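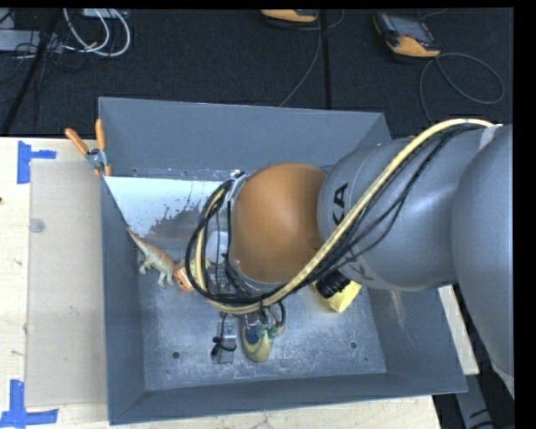
What does the Skirnow Laboratory study?

The laboratory studies how a robot can learn to pick up things it has never handled before, using a record of its own attempts in place of instructions written for each item.

About the Laboratory

The Skirnow Laboratory for Robot Learning is a research unit of the Renilport Institute. It was founded to bring together staff from mechanical engineering and computer science who had been working on the same problem in separate buildings. The laboratory is directed by Dr. Lakshmi Kurup. Dr. Aroha Maihi leads the grasping program and supervises its graduate students.

Our work concerns bin picking, the task of taking single items out of a container in which many different items lie together. People do this without thought. For a machine it remains difficult, as items hide one another, lean against walls, and shift when touched. Small and awkward shapes such as toys, shoes, tools, and anything with a cord attached receive particular attention in our studies.

Our Method

The main result of the laboratory to date is a training procedure known as Chowdary. Under this procedure the arm makes a large number of attempts on a mixed bin, and each attempt is stored with the view taken before it, the motion chosen, and the outcome. A model is then trained to predict which motions are likely to succeed. The improved model directs the next round of attempts, and the cycle is repeated.

Two features distinguish Chowdary from our earlier work. Failed attempts are kept and given the same weight in training as successful ones. The model is also asked to state how sure it is, and when its confidence is low the arm moves an item aside before trying to lift anything.

In the published study, the procedure was tested on 23 items that had been held out of training. The model needed 800 attempts to reach the level of performance that our previous method reached only with a much larger record. Performance was weakest near the walls and in the corners of the bin, where the fingers have little room to close. This limit is the subject of our present work, and we report it in every presentation of the result.

Facilities and Partners

Experiments are carried out in the Plamombridge Hall, on the ground floor of the engineering wing. Trials may run for up to 10 hours, and a trained operator is assigned to each one. Operators complete a safety course before they are admitted to the work area, and they keep a written log of every stop.

The laboratory accepts a small number of graduate students each year. Applicants should have a sound background in programming and statistics. Prior experience with robot arms is welcome but is not required. Undergraduate students of the Institute may apply for summer positions, which are announced in January.

Contact

Requests for copies of the study, the training records, or the test item list should be addressed to the laboratory office. Visits by schools and companies are arranged by appointment through the same office.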